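April 3, 2025

Sourdough drying trial, continued from the October notes. Zukus flour is finished, so from today everything runs on Drumthorpe white. Same starter as before.

Fed the Skinner jar at 8:10, 65 g starter, equal weights flour and water. Temperature on the shelf 24 C. It doubled by 12:40, which is slower than the old flour by most of an hour. Smell normal, a bit more apple than I remember. Ilgın says her half of the same starter is doing the same thing at home, so I'm putting it down to the flour and not the shelf.

Spread the ripe starter on parchment in the afternoon. Four sheets, thin as I could get with the offset spatula. Sheet 3 tore at the corner and I patched it with a second smear, so expect a thick spot there. Total wet weight 277 g across the four. Should come out a little under half of that if the October figures hold.

Drying at room temperature with the small fan on low. No oven light this time. Last fall the batch under the oven light dried overnight but took three extra feeds to wake up, and Ezequiel thinks it got too warm near the bulb. He may be right — we never had a thermometer on that side.

Things to sort out before the next batch:

Label the jars with the flour as well as the date. I opened two this morning that only said "B" and had to guess from the color.

The Zemeo scale drifts when it's been on a while. Zeroed it with the bowl on, came back after ten minutes and it read 2 g. Fine for dough, not fine for weighing flakes. Use the pocket scale for anything under 50 g.

Recount the flake packets in the drawer. The sheet says 228 and I don't believe it.

Checked one of the October packets while I was at it. 5 g flakes, 10 g water at 30 C, left an hour, then 10 g flour. A few bubbles on the side of the glass at 5 pm, nothing on top yet. Lid on loose, left it next to the jars.
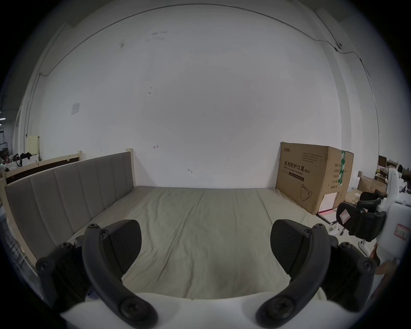 Flakes that were crushed fine seem to soak faster than the big ones, but I've only done it once each way and the water wasn't the same temperature. Ezequiel wants to try it properly with three glasses of each. I said yes if he washes the glasses.

5:50, sheet 1 is leathery at the edges and still tacky in the middle. Sheets 2 and 4 about the same. Sheet 3 wet at the patch, as expected. Turned the fan toward it.

Tomorrow: peel and flip first thing, weigh sheet 1 on its own, feed the October glass again whether or not it has moved. Ask Ilgın for her feed times. Order parchment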